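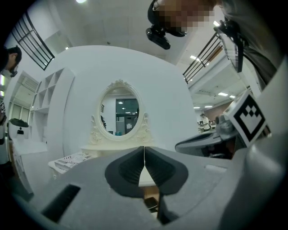 Kept Past Its Date: Cosmetics in the Home in Tosstead

Consuelo Inga
Kirnach College, Consumer Studies, summer project
Submitted 2022-07-20

Summary

This project looked at how long people keep makeup and skin products at home, and whether they know how old those products are. I recorded 162 items in homes in Tosstead and Moleck and asked the owners a short set of questions. For 60 of the items the owner could not give even the year of purchase. Mascara was replaced most often. Lipstick, powder and eye shadow were kept the longest. Most people decide by smell, color or feel, and few had used the opened-jar symbol on the package.

Background

Many cosmetics carry a small symbol of an open jar with a number and the letter M, which gives the months the product should be used after opening. The symbol only helps if the owner remembers when the product was first opened. Food is usually finished or thrown out within weeks, but a lipstick may be used twice a month and last for years.

My interest in this came from a part-time job at the Rebelo pharmacy, where I worked on the register from October until the end of spring. Customers often asked if a product at home was still good. We could tell them what the symbol meant, but they almost never knew the opening date. I wanted to find out how common that was.

Questions

The project had 2 main questions when it was approved:

How well do owners know the age of the cosmetics they keep at home?
What makes them decide to throw a product out?

A third question about sunscreen was dropped before the visits began. Sunscreen is kept in cars, beach bags and garages as much as in bedrooms, and it would have needed a different form.

Method

Households were found through a notice at the Tosstead library and by word of mouth in Moleck. Taking part was free and no one was paid. I asked people not to sort or clean out anything before I came. Some had done so anyway, and this is discussed under Limits.

At each visit the owner showed me the places where cosmetics were kept. I wrote down the type of product, whether it was opened, whether the jar symbol could be found, and what the owner could say about its age. I did not open products myself. Names and addresses were not kept on the item sheets.

Products were sorted into 3 groups: eye products, lip products, and face products. Nail polish was left out because it dries up on its own and people tend to notice. Perfume was also left out. Samples and travel sizes were counted the same as full sizes.

Storage was noted as bathroom, bedroom, bag or other. Heat and damp can shorten the life of a product, so a bathroom shelf near a shower is a poor place for it even though it is handy. A bedroom drawer is darker and drier.
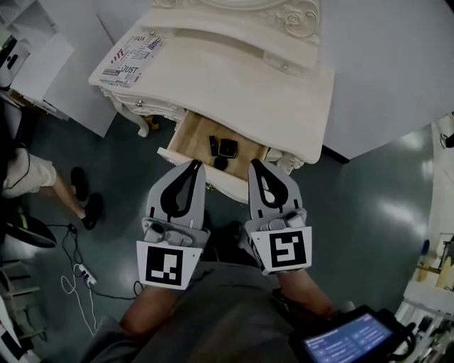

Figure 1. Dressing table drawer with a lipstick, a compact and a small round jar or lid.

Results

Age. Owners were most certain about things they had bought recently or had been given on a known day, such as a birthday. For 60 of the 162 items there was no answer, or the answer was a guess that changed when I asked again. I recorded both as unknown. Face products made up the largest part of the unknown group.

The jar symbol. Most packages that still had their printing did have the symbol. On small lip and eye products it was often worn off or had been on a box that was thrown away. Several people had seen it before and thought it was about recycling.

Throwing out. The reasons given most often were a change in smell, a change in texture, and a broken container. Running out came lower than I expected. People also kept things they no longer used because they had cost a lot or because the color was no longer sold. One woman in Moleck had kept a lipstick from her wedding and had no plan to use it again, so I did not count it as a product in use.

Storage. Bathroom items were used more often and were easier for the owners to date. Bedroom items were kept in better conditions but for longer, and more of them were of unknown age. I did not expect this – I had thought that people who kept things neatly in a drawer would know more about them. Bags had the fewest items and the most worn labels.

Limits

The people who answered the notice were probably more interested in the subject than most. Some had cleaned out before the visit, which would make the results look better than they should. The age of a product is only what the owner remembered, and I had no way to check it. No testing for bacteria was done, so the report cannot say that any product was unsafe.

The Moleck visits were also done later than the Tosstead ones, after I had changed the wording of the storage question. I went back over the earlier sheets and recoded them, but a few answers could have gone either way.

Recommendations

Write the month and year on the product with a permanent marker on the day it is opened. On dark packages a small strip of tape works better.

Stores could put a marker or a sheet of date stickers near the register. I asked at Rebelo and the manager agreed to try stickers for one season. Results were not in when this report was finished.

A repeat of the project should use the same form for all visits and should ask about sunscreen separately.

Appendix A: item sheet
Appendix B: questions for owners, first and second wording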